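Tags: Schools and Colleges | Grant Reports | Robotics

Skallberg Student Robotics Club: June report to the Somik fund

The club has spent 2,000 of the grant so far. Most of it went on computer time and on a training day for the two tutors. The project is still called Tudose, and the task has not changed: a simulated arm has to clear household items from a table into a crate. 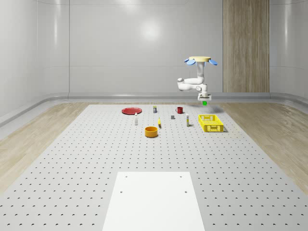
Members meet after lessons, at 4 pm, and work in pairs. One writes the motion script and the other keeps the log. We planned 300 runs by the end of this term and have logged 143. The shortfall comes from a software update in the spring, which broke our saved layouts and cost us three sessions.

Grasp planning is the weakest part. Upright items are knocked over more often than flat ones, and the older students are now rewriting the approach step.

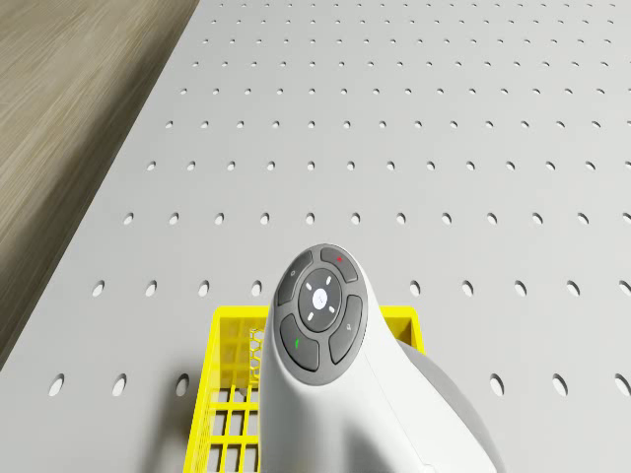
Skanell wrote back on the draft of this report that the runs matter less to them than the logs, and asked that failed attempts be kept in full. We have agreed to this and changed the log sheet.

The regional heat is in the autumn. Entries must cope with a layout the team has not seen before, so we now shuffle the items between sessions. 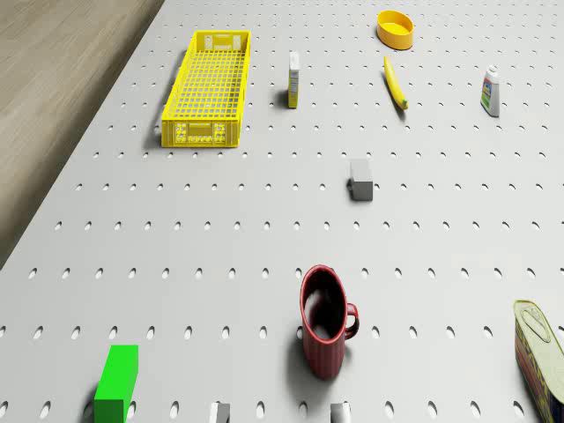
Will the club need more money before the heat? The remaining grant covers computer time until then, and we are not asking for an increase.

Next report: September.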